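Bench Tops and Small-Parts Storage: A Gallery

4 min read

The notes on this page cover one type of bench: a flat top with low walls on three sides, used for sorting small items into bins. The walls stop parts from rolling off the back and sides. The front stays accessible. Comments on the earlier Sikbridge shelving gallery asked for more on surfaces and bin layout, so the captions stick to those two subjects. Dimensions of the bench are left out because they depend on the room.

Walls in a pale color are easier to live with than dark ones. They bounce light back onto the work and make dust visible, so it gets wiped.

1. Enclosed top, rear labels

Two dark blue labels at the back corners, pale walls on three sides, a white ledge along the front. Small parts are handled toward the middle of the top, clear of the walls.

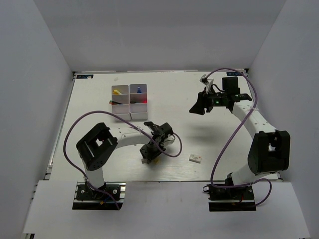
2. Surface

An off-white top shows small colored parts well and small white parts badly. A matte finish is preferable to gloss under overhead lamps. Clean with a damp cloth, then a dry one. Solvent cleaners such as Keane 42 will haze most painted tops and should be kept for metal. Brightness across a top is seldom even, and a second lamp on the opposite side corrects most of it. We use Bistum strip lamps mounted 50 cm above the work.

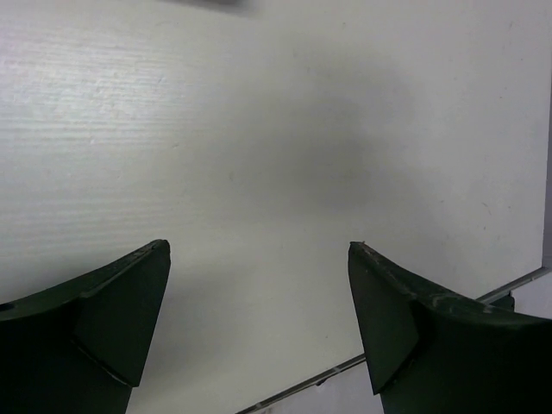

Aisling Horgan writes that she gave up on white tops after one winter of sorting nylon washers, and now keeps a sheet of gray felt to lay down whenever the parts are pale. The felt also stops the bounce when something is dropped. Her one complaint is lint, which gets into anything greased.

Felt is a fair option for dry parts. For greased parts, a rubber mat does the same job and can be washed.

3. Divided bins

Bins placed side by side should be fixed to each other before use. If they are left separate, a gap opens between them and thin items drop into it. Double-sided tape is enough for card bins; the Hornirik clips sold for plastic trays crush the edge.

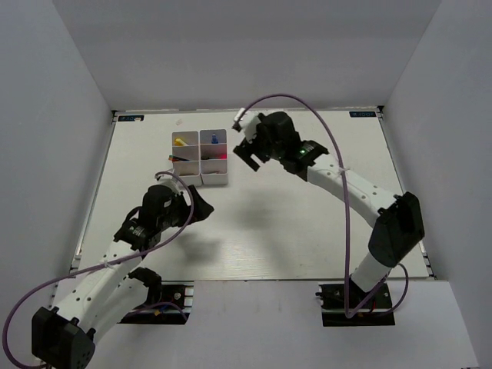
Compartment order matters more than compartment size. Assign each position to one kind of item and keep it there for the whole job. White cardboard bins with three compartments each, front to back, give six positions in a compact block. Filling from the rear, with the front compartments kept for late additions, means the hand does not pass over full compartments to reach a free one. Long items such as pens can lie at an angle if the compartment is short. Card bins soften at the corners with handling and are cheap to replace.

117 likes · 30 comments · 42 shares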